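Media and Society: Notes for Unit 4, Reading Claims About Violent Film
March 18, 2026, by the course instructor

Read these before the seminar. They cover the part of the unit where students most often take a source at its word, and I would like less of that this term.

1. What "extreme" means on a label

Low-budget horror is sold with words such as extreme, banned, uncut and unrated. None of them has a fixed meaning. "Unrated" says that this version carries no rating, and a film can go unrated for dull reasons, such as the cost of submitting it. "Banned" usually comes without a country, a year or the name of whoever did the banning. When you see it, ask for all of those. If the seller can't supply them, treat the word as advertising.

The Ullden catalog, which we use as our main source, puts "banned" on 59 titles. I could trace an official decision for two of them. The others may have one somewhere, but I looked for over a month and would want to see the paper.

2. The effects argument

You will read that violent films make viewers violent. You will also read that this has been disproved. Be slow to accept either. Much of the lab work measures small things shortly after viewing: how long someone holds down a noise button, how they fill in a word with missing letters. Whether a noise button stands in for assault is a real question, and many summaries skip it.

Surveys have a different problem. People who seek out harsh films differ from people who don't before they press play. A link between viewing and temper tells you the two go together in that group. It doesn't tell you which came first.

The Bernthorpe handout from November is a good one to practice on. Its headline says "exposure drives aggression." Its table shows a weak correlation, self-reported, with no follow-up.
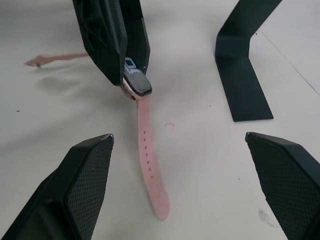 Does a content warning reduce the number of people who watch?

It depends on who sees it and where. A warning may put off a viewer who was browsing and attract one who was looking for exactly that, so a single total for "viewers" can hide both.

3. Who is speaking

Most of what is written about fringe horror comes from sellers, fans and campaigners. Each has something to gain. The Wongsuwan essay is fan writing and reads well, but it calls the films "honest about death" and never says how one would check. The Ekden report is campaign writing. It quotes plot summaries as if they were footage, and in two places the summary is the seller's own blurb. So the campaigner's evidence is the seller's boast.

Don't use a plot blurb as proof of what is on screen. Cite it as a blurb.

4. For the seminar

Bring one claim from the reading packet, written out in full. Under it, write who made it, what they counted, and what would change your mind. One page. I don't need your opinion of the films, and you are not required to watch any of them.

If you found a claim you can't fault, bring that too. We'll have a go at it.

Recent handouts
Unit 3: Ratings Boards and Their Paperwork
Unit 2: Moral Panics, Old and New
How to Cite a Catalog Entry
Reading Packet Corrections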